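Imprensa > Turismo religioso > Comunicados

Romaria de Pralau ganha roteiro guiado a partir de agosto

Oi, gente! Quem escreve é Elaine Lins, da Vunden Viagens, e venho contar uma novidade que me deixou sem dormir direito nas últimas semanas (de alegria, calma). A partir de agosto a gente passa a levar grupos à Capela do Rezende, em Pralau, aquela branquinha no alto do morro que a minha avó visitava todo ano com um terço numa mão e um bolo na outra.

Para quem não conhece: a subida tem 131 degraus de pedra, e lá de cima se vê o vale inteiro, com o rio fazendo curva atrás do cemitério velho. Na festa da padroeira a fila desce até a praça, então os nossos grupos vão subir cedinho, às 4 da manhã, com lanterna e café na garrafa térmica. Quem preferir dormir mais um pouco pode ir na turma da tarde, que é mais tranquila e pega o sino das seis.
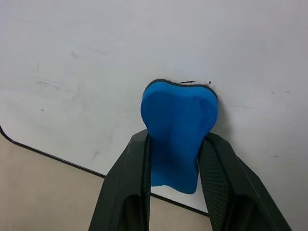 Apagador azul sobre o quadro branco.

Cada saída leva no máximo 39 pessoas, num ônibus só, da Guvetti Transportes, parceira nossa desde a primeira excursão. O roteiro dura dois dias, com pernoite numa pousada simples e limpinha ao lado da matriz, jantar incluído. No segundo dia tem missa, visita à sala dos milagres (eu sempre choro, já aviso!) e tempo livre na feira, onde o doce de cidra acaba antes do meio-dia.

Ah, e os joelhos! Muita gente me pergunta se dá para chegar sem encarar a escadaria. Dá, sim: existe uma estradinha de terra pelos fundos, e uma van faz o trajeto nos dias secos. É só avisar na hora da reserva. Levem calçado fechado, agasalho e um lenço para cobrir os ombros dentro da capela.

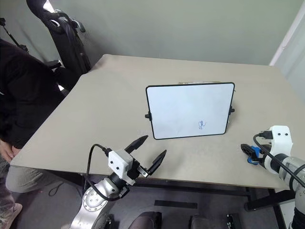
Quadro branco de moldura preta sobre a mesa bege.

As reservas já estão abertas no balcão da Vunden e por telefone, com pagamento em até quatro vezes. Grupos de paróquia podem fechar o ônibus inteiro, e nesse caso eu mesma vou junto. Jornalistas que quiserem conhecer a capela antes da estreia podem me procurar na agência, no período da manhã.

Elaine Lins
Vunden Viagens

Comunicados recentes
Guvetti Transportes amplia linha até Pralau
Feira de doces do Rezende muda de horário
O que levar na mala para uma romaria curta
Pousadas perto da matriz: como reservar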